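Dendmont's café grants: more paint than plan

Dendmont town council says its scheme to brighten up the high street has been a success. The figures it put out in January are thinner than the press release suggests.

Under the scheme, cafés and small shops could claim up to 90 per cent of the cost of redecorating. The council says 16 businesses took part and that footfall on Witholm Road rose by 9 per cent over the autumn. It does not say how footfall was measured, or what it did on streets where no money was spent.

Orange walls and pale flower outlines are now a familiar sight in the town, and few would argue they look worse than magnolia. Whether they sell more coffee is another matter.

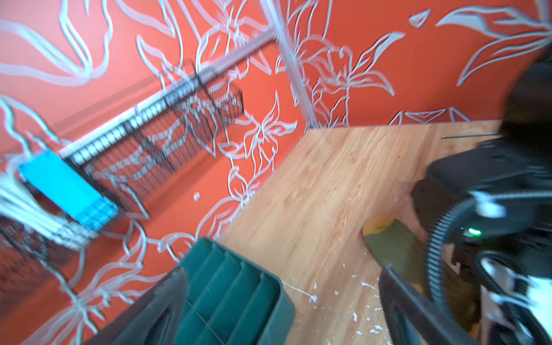 Tibor Fekete said he had yet to meet a customer who crossed town for a wall, and that he would have swapped the whole grant for a year of free parking.

The council's own survey drew 2409 replies. Nearly all of them called the new interiors "pleasant" – but the form had no question on whether people were visiting more often, or spending more when they did.

Hülya Altıntaş, who chairs the traders' group, wants the raw counts published before a second round is agreed. Moynihan, the firm that ran the survey, referred questions to the council. The council said a full report would follow "in due course" and gave no date.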